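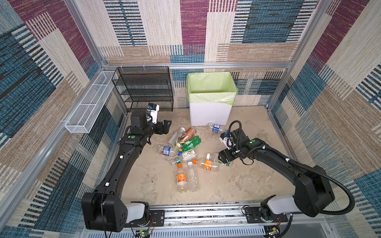

Denberg arms go to bottle school

Denberg has started recording bottle-sorting runs on its two-arm bench and wants 2000 of them in the can before anyone trains a thing. Recording began in October. Pace so far is 44 runs on a good day, fewer when a cable needs reseating.

The job is dull on purpose. Empty drink bottles get dumped in a heap on the floor of the booth, lids on or off, labels every which way. A person steers both arms from a desk next door and clears the heap into the lined bin at the back. Every joint angle and every grip gets logged, along with the video from the small cameras on the wrists. Then dump, reset, go again.

What the company is after is a model that can walk up to a heap it has never seen and pick a sensible first bottle. That first pick is where earlier versions fell apart. They went for the bottle on top even when it was leaning on two others, and the whole lot rolled.

So the heap is different each time. Clear bottles, tinted ones, a green soda bottle, orange labels, green labels, one with no label at all. Clear plastic with nothing on it is the hard case, the team says – the cameras see the floor right through it. More of those are going in from next week.

Pimex built the rail the arms ride on and is handling spares. Vidal is doing the labeling, which mostly means marking where each pick starts and ends and throwing out runs where the operator got lost. Throwing out is done with a light hand. A fumbled grip that gets fixed stays in, as the model needs to see recovery too. A run where a bottle leaves the booth doesnt.

Patterned cloth panels went up on the back and side walls this month. Plain walls gave a model that did fine in the booth and badly everywhere else, according to the project notes. The panels get swapped for a new set after every 40 runs. Shelf rack and side basket stay where they are for now, though there is talk of moving the rack to the right for the second half of the set.

Operators work in pairs and trade places at the half hour. Longer than that and the picks get sloppy, and sloppy goes straight into the data. New people do a full morning of practice that is not saved. The left arm is said to be the tougher one to learn, with the rack so close behind it.

Two things still open. One is crushed bottles. Real recycling is full of them and the current set has very few, so a batch of flattened ones is being colected from the canteen. The other is handovers between the arms – 2 operators tried it, both hated it, and the footage is parked until somebody decides if it is worth keeping.

Training is set to start once the first half is labeled. Priver, which runs a sorting line for bottle returns, gets the first look at the result and will send back its own mixed heaps for testing. No word on price or on when anything would run outside the lab.

Denberg says part of the recordings may be opened up to schools later on. Terms not settled. We will update when the half-way count is in.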